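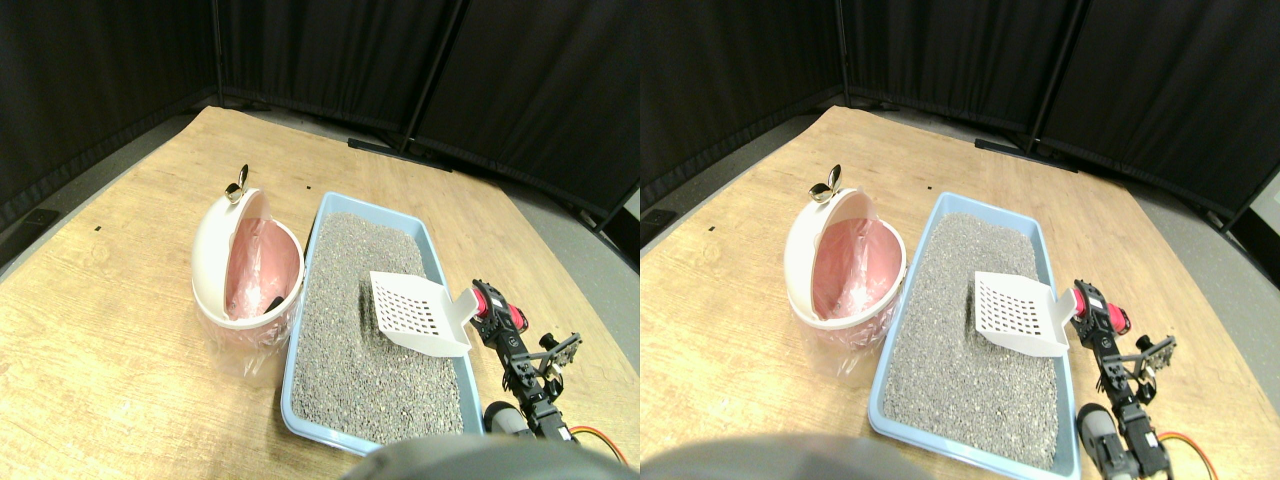
Light-blue litter box with a slotted scoop, next to a round white bin lined with a pink bag.

Litter scooping

Litter scooping is the daily removal of clumps and solid waste from a cat's litter box, leaving the clean litter in place. It is one of the smallest jobs in a house with a cat and one of the most rewarding to get right, and there is a surprising amount of craft in it! The basic kit is a box, a scoop and somewhere for the waste to go.

The box

Most household boxes are plain rectangular plastic trays. A rectangle gives the scoop straight walls to work along, and it fits neatly against a wall or in a corner. Covered boxes and top-entry boxes are also common, though many cats prefer an open one. Depth of litter is a matter of lively debate among owners. A generous fill lets a cat dig to its heart's content and keeps clumps from reaching the floor of the tray, while a shallow fill is lighter to lift and throws less over the side.

Gray granular litter is usually a clay type. Clumping clay binds around moisture and can be lifted out in one piece; non-clumping kinds have to be changed more often.

The scoop

A litter scoop is a sieve with a handle. Its blade is pierced with slots, and the size of those slots decides nearly everything about how it works. Wide slots drain quickly and suit pellets, while narrow ones catch small crumbs of broken clump but take longer to shake clear. Flat blades slide well under a clump stuck to the bottom, and deeper, bowl-like blades carry more in one go.

The usual motion is a low push under the clump, a lift, and a gentle side-to-side shake over the box. Shaking hard breaks the clump up (and raises dust, as anyone who has done it in a hurry knows). The litter is then raked level.

The bin

A small lidded bin beside the box saves a trip with a loaded scoop. A hinged lid stays with the bin and can be left open during the job. Liners make emptying far more pleasant, and a bag folded well over the rim is less likely to slip down inside. Clay litter is heavy, so small bags changed often do better than one large bag filled to the top.

Handles and grip tape

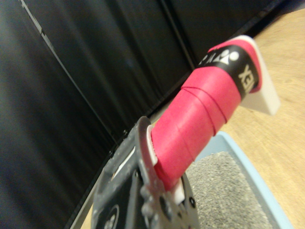

Trotdale, September

Wrapped handles are a delight to anyone who likes tinkering with tools. The tape sold for racket grips goes around a handle in an overlapping spiral, and the overlap leaves slanting seams along its length. Pink-red tape finished with a black Yonex band near the end looks wonderfully cheerful on a job that could use some cheer.

Kamran Mughal, writing in the Trotdale household pages, recommends starting at the butt end and keeping the tape under light tension, with each turn covering the edge of the last. Sohail Arain prefers a wider overlap for a thicker, softer grip, and replaces the tape every three or four months. Both agree that a wrapped handle should be wiped down rather than soaked.

See also: Cat litter; Pedal bin; Overgrip; Sieve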